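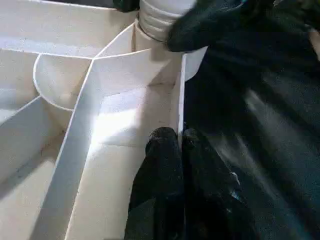
How does a robot know how hard to squeeze?
It doesn't, at first. Somebody in the club has to pick a number and type it in, then try it, then change the number.

At the Fomley robot club we do this on Sunday mornings. Our robot is called Jivia. She has one arm and two fingers, and the fingers are the hard part.

Think about picking up an egg. Your hand feels the shell and stops. Jivia's motor just keeps closing untill the program says stop. Her program uses numbers from 0 to 876. Zero is wide open. 876 is shut tight. For a ping-pong ball we use 691. For a fat marker, 300. Go past that and the marker shoots across the room.

The white box with the walls is our sorting box. Each space gets its own kind of thing. One space has a curved wall, the rest have straight ones. Walls make it harder – the fingers have to come down in the space and not on top of a wall. So the steps go like this:

Move over the space. Slow down. Open the fingers just a little. Go down. Close. Wait. Lift.

Don't skip the wait! Agnes Halliday skipped it in April and we had to start over 11 times.

Words to know
Gripper: the robot's hand.
Wrist: the part that turns the gripper.
Program: the list of steps the robot follows.

Try it at home. Hold two spoons like fingers and move grapes from one cup to another. Now do it with one eye shut. Harder, right? With one eye its tough to tell how far away things are.

Next is the meet at Clundstead, against the Sugiyama team. Hooman Kiani is bringing the spare batterys. Bring a snack and your notebook.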